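3.2 Wear of the bin walls

The bins in the Brondden picking area are gray, rectangular and open at the top, with inner walls that slope toward a flat floor. The slope helps items settle toward the middle, but it also means that any item pressed against a wall slides along it before it comes to rest. In our February survey, wall contact was the main source of surface marks, and the marks were concentrated low on the slope, where items lie against the wall when the bin is partly full.

Two types of wear were recorded. Band wear is a horizontal strip of scraping and transferred color near the foot of the wall. Scratch wear consists of separate thin lines that run up the slope – they are often faint and are easily missed under diffuse light. The two types were scored separately, following the scheme of Rajput and Dinsa, because a wall can carry heavy band wear and almost no scratches.

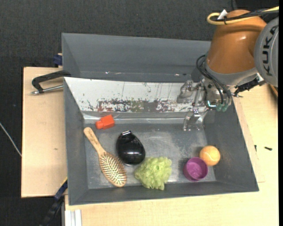 Reading time for this section: 3 min

Figure 4. Front bin with a long white panel on the rear inner slope. The lower half of the panel shows band wear in gray, maroon, olive green and black; faint vertical scratches extend upward from the band, mostly on the right half.

The panel in Figure 4 was scored as mixed wear. The band was treated as one continuous region even though its color varies from patch to patch. Color was noted but did not enter the score. A dark patch can be material left by an item or dirt held in a roughened surface, and the two cannot be separated by eye. The scratches were scored for the left and right halves of the panel, and the right half received the higher value.

Loose debris was logged under a separate heading. Specks lie along the lower inside edge of the rear bin in Figure 4, among them a small whitish fleck next to a dark speck near the right end. Small bright reflections occur along the same edge and make counts from photographs unreliable. For this reason debris was entered only as present or absent.

In total, 571 wall surfaces were scored by two raters (Gondal and Estrella) working independently. They disagreed on 23 surfaces, and these were scored again by Chmielewska. Most of the disagreements concerned the upper limit of the band, which tends to fade out gradually – a problem also met in the earlier trial with Pavo bins. A further 55 surfaces were left out because labels covered part of the slope.

White panels showed transferred color more clearly than bare gray walls. The scores for the two surface types should therefore not be compared directly. On a gray wall, gray and black marks have little contrast with the background, and a low score may reflect poor visibility as much as light wear. A subset of 20 gray walls was wiped with a damp cloth and scored a second time; the results are given in Section 3.3.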